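Purkik Release 4 Improves Grasp Planning on Folded Fabric
19/05/2021

The Gosine software group has issued the fourth release of Purkik, its grasp planning package for two-gripper work on cloth. The release replaces the former edge detector with a module named Lodhi, which scores folds and flat areas separately before a grasp point is proposed.

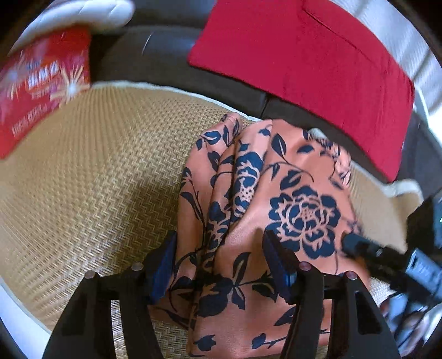

Reading time: 4 minutes

Printed fabric has been a persistent difficulty for the planner. A dark flower or leaf on a lighter ground can be scored as a crease, and a pattern that runs into a real fold may hide it. Lodhi was tuned on 109 recorded sequences of patterned cloth, 20 of which were held back for testing. Woven surfaces beneath the cloth are now masked in a separate step.

The release also closes 9 reported faults in the Jatulow viewer -- chiefly errors in timing between the left and right gripper streams. Sites that installed the April preview should remove it before updating. Configuration files from the third release remain valid, but grasp scores saved under that version must be computed again.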